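4.2 Transfer to untrained spelling tasks

The clearest surprise in our data came from spelling, a skill the Skillora sessions never touched. All 159 children at the Ciltgate schools took the dictation test before training and again in January, and those in the rhythm group made far fewer errors on words they had not practiced. We find this exciting! The gain was largest for long words with silent letters, where tapping out syllables would seem to offer the least help.

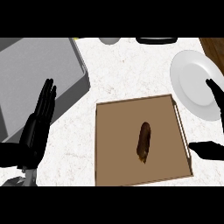 Figure 3. Simulated countertop with a gray tray and two black robot hands.

Training lasted eight weeks. The dictation list was drawn from the Nadar word bank, which holds 3,030 entries graded by how often children meet them in print; we kept to the most common 1,000. Teachers scored the sheets without knowing which group a child was in. Scores for mental arithmetic stayed flat in both groups, so a general boost in effort seems unlikely to explain the result.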